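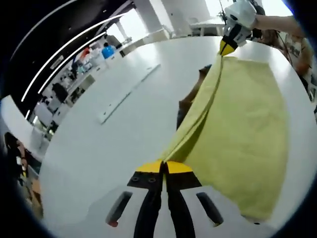

*A yellow-green towel with a long fold down its left edge, held at its near edge and far corner over a white table.*

The first thing the folding industry wants you to believe is that you have been doing it wrong. I spent a good part of the spring being told this by people who sell courses, boards, boxes and drawer dividers, and by the end of it I had a linen closet that looked much the same as before and a lighter wallet.

The towel is where most of them start you. It has four corners, it lies flat, and it has no sleeves. Shona Doolan, who teaches a one-evening class in Stutness under the name The Quiet Closet, calls it "the scale you practice before the song." The class costs more than my best set of towels did. There were nine of us in the room, and we spent the first forty minutes on a single bath sheet.

Doolan's method is the thirds fold. You lay the towel lengthwise, bring one long side in by a third, bring the other over it, smooth it down with your forearm, then fold the strip in half and in half again. The result is a neat block with one rounded edge, which goes to the front of the shelf. She is quick and pleasant to watch, and I have no quarrel with the block. My quarrel is with what the block is supposed to do for me. According to the handout, a well-folded towel lasts longer, dries you better and "invites calm into the bathroom." I asked her about the first of these. She said that creases wear the loops down if they always fall in the same place. I asked whether the thirds fold didn't put the creases in the same place every time. She said I could rotate.

I went home and did not rotate.

A good deal of what gets sold as technique comes down to having enough room. Watch anybody fold a big towel well and look at what's under it. A large table with nothing much on it lets you lift a far corner, carry it across and see where the edge lands. Most of us are folding on a bed that sags, or on top of a dryer that is narrower than the towel, or standing up with a corner clamped under the chin. I tried the thirds fold on my dryer and one end slid down behind it. No handout covers that.

The other thing that helps is a second person. My grandmother folded sheets with her sister in the yard, walking toward each other and away again, and they never discussed it. With a towel you hardly need help, but it does solve the one real problem, which is the corner you can't reach. Terry cloth is soft and heavy and will not hold a line between your hands. Pick it up by one edge and the rest droops into a curve, the long side doubles over on itself, and you have to put it down and find the edge again. Pick it up by two corners well apart and the middle still sags, though at least you know which side is which.

Vaughan Partington has folded towels for pay for most of his working life, the last stretch of it at Brunner, a commercial laundry on the Astby road that serves motels and gyms. I went to see him mainly to hear what he thought of the calm. He had not heard of it. On a full shift he gets through 300 bath towels by hand, the ones the folding machine spits back, and he showed me how he does it: in half, in half, in thirds, on the stack. He doesn't smooth anything with his forearm. He does give every towel one hard shake before it goes down on the table, and when I asked what that was for, he said it was so it would lie flat.

"People fold them crooked and then try to fix it at the end," he said. "You can't fix it at the end."

That was the most useful sentence I heard all spring, and he threw it in for free. The first fold sets everything. If the near edge and the far edge don't meet on that one, every later fold makes the gap bigger, and you finish with a tongue of fabric sticking out that you poke back in with a finger. Doolan teaches this as well, to be fair to her. It comes on page eleven.

Then there is the equipment. The Brendex board is a hinged plastic sheet, sold in two sizes, that flips the sides of a garment over for you. For shirts I can see it. For towels, the large board is still smaller than a bath sheet, so you have to fold the towel in half before you can start folding it. I used mine for 20 loads. My stacks were tidier, by which I mean they were all the same width. They also took longer, and the board itself now lives in the linen closet, where it takes up the space of two hand towels.

I have also read the forums. One thread on whether to roll or fold had 476 replies when I gave up on it, and the rollers were ahead on volume if on nothing else. Rolled towels look good in a basket. They look good in a hotel, where someone is paid to roll them. In a house with teenagers, the pyramid comes down the first time anyone takes one from the bottom, and they always take one from the bottom.

What the rollers and the folders share is the idea that the shelf is the point. I'm not convinced. A towel spends a few days a month on the shelf, if that, and the rest of its time on a hook, on a floor, in a hamper or around a person. The folding is a job of a few seconds between the dryer and the closet. It can be done well, and I do it a little better than I did in the winter. I shake each one out now. I look at the first edge before I let go of it. I cleared off the dining table on laundry day, and that alone did more than the class and the board put together.

Doolan is running the course again in September, with an added evening on fitted sheets. I asked her whether anyone had ever left her class able to fold a fitted sheet. She said several people had written to say they felt differently about theirs.

My own fitted sheets are in a ball at the back, behind the Brendex board.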